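Section 6: Water, descaling and the first boil

Before you start

The box says the Castora is ready to use in minutes. We have set up enough of them to disagree. Allow most of an hour, and longer if your water is hard. You can skip parts of this section, but the odd taste people complain about in the first week nearly always comes from skipping them.

This section covers the Castora kettle on its own. If you bought it as a set with the Bepari filter jug, read section 7 as well. We are not convinced the jug is worth the extra money unless your tap water leaves a white crust on things, but that is your decision.

6.1 Choosing a spot

1. Pick a flat, steady surface near a wall outlet. The cord is short, and no, it does not stretch as far as the drawing on the carton suggests.
2. Keep the kettle clear of overhanging cupboards. Steam lifts paint and swells chipboard, whatever the cupboard maker told you about the finish.
3. Push any spare cord back under the base so that nothing hangs where a child could grab it.
4. Do not use an extension cord or a double adaptor. "Heavy duty" printed on the packet means very little.

Note: Cloth, carpet and felt are fine for looking at the kettle while you decide where it should live. Move it to a hard, heat-proof surface before you fill it.

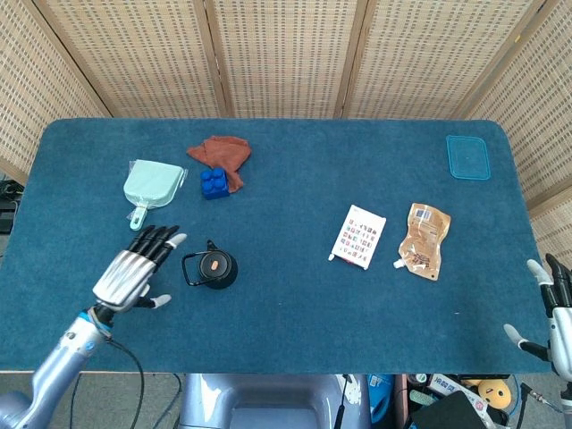 Figure 6-1. Black kettle on a carpeted table, with a woven folding screen behind.

6.2 Rinsing

1. Take out the card, the bag of drying crystals and the scale filter. Check under the lid for a second bag. Some kettles have one and some don't, and we have given up asking why.
2. Fill with cold tap water to the MAX line, swirl, and tip it out. Do this twice.
3. Clip the scale filter back in. It should click. If you have to force it, it is the wrong way round.
4. Fill to MAX again, boil, and throw the water away.
5. Repeat step 4 until you can smell nothing but steam. The carton says one boil is enough. We have yet to meet a kettle that agreed.

CAUTION: Do not wash the kettle or its base in the sink or the dishwasher. Wipe the outside with a damp cloth once it has cooled.

6.3 Testing your water

A test strip is tucked in the back cover of this guide. Treat the result as a hint. The colours on the chart are closer together than they ought to be, and two people in the same kitchen will often read the same strip differently.

1. Run the cold tap for a minute.
2. Dip the strip, count to six and shake it off.
3. Compare it with the chart in daylight. Kitchen bulbs make everything look yellow.
4. Write the number on the inside cover. You will want it when you work out how often to descale.

If the strip reads 134 or higher, plan on descaling every month. Below that, do it when you see flakes, and don't let anyone sell you a yearly descaling plan. Your local water office may also publish a hardness figure for your neighbourhood. It will be an average, and your building's pipes may have their own ideas.

6.4 Descaling

1. Fill the kettle one-third with white vinegar and top up to halfway with water.
2. Bring it just to the boil, switch off at the wall and leave it for an hour.
3. Pour it away with the window open. Vinegar steam is harmless enough, but it lingers.
4. Boil and discard two full kettles of fresh water.

Prokent descaling sachets (part 1124) also work. In our trials they did the job no better than vinegar, though they smell a good deal less. The Lena "crystal" tablets (part 1775) are sold as a way to prevent scale for good. We could not see any difference after a full season of daily boiling and do not recommend them.

CAUTION: Never mix vinegar with a sachet or with bleach. Never run the kettle with less water than the MIN line, even when descaling.

6.5 If something seems wrong

Brown spots on the bottom: usually minerals, seldom rust. Descale once. If the spots wipe off, carry on using the kettle.

Plastic taste after a week: repeat 6.2, then look again for that second bag.

Kettle switches off early: either there is scale on the bottom or the lid is not quite shut. Try the lid first.

Water under the base: stop using the kettle and unplug it. A little steam settling on the counter is normal, but a puddle is not. Do not accept "they all do that" as an answer from the shop.

Section 6 last revised 2/11/18. Earlier printings told you to descale every week. Please ignore them.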